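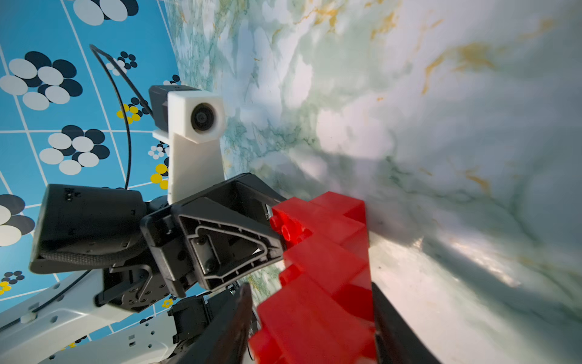

Filed under: Home & Family

1 August 2022

So I finally got the big bin of building bricks down from my sister's attic in Plaltthorpe, and my whole weekend vanished. I'd told myself I would sort them by color, give half to my nephew and be done by lunch. Ha!

I'd forgotten how much I love this stuff. When we were kids, red was the color everybody fought over, and my cousin used to hide the good ones in a sock. The smell when I took the lid off - plastic, dust, a bit of old carpet - put me right back on my grandmother's living room floor.

A word on washing, if you have a bin like mine. I did 2 loads in a mesh bag on cold, no spin, and spread everything out on towels overnight. My neighbor Defne Ateş swears by the bathtub and a squirt of dish soap, and she's done it with 200 pieces at a time, so take your pick. Don't use the dryer (I melted a wheel that way in February and I'm still sad about it).

My nephew wants to build a parking garage for his 130 little cars. I want to build a castle. We've settled on a castle with parking, and he's already drawn the plans on the back of an envelope. There's a moat on level two, which worries me a little, but he's the architect!

Next job is the box of puzzles, and I already know the sky pieces are missing from at least one of them.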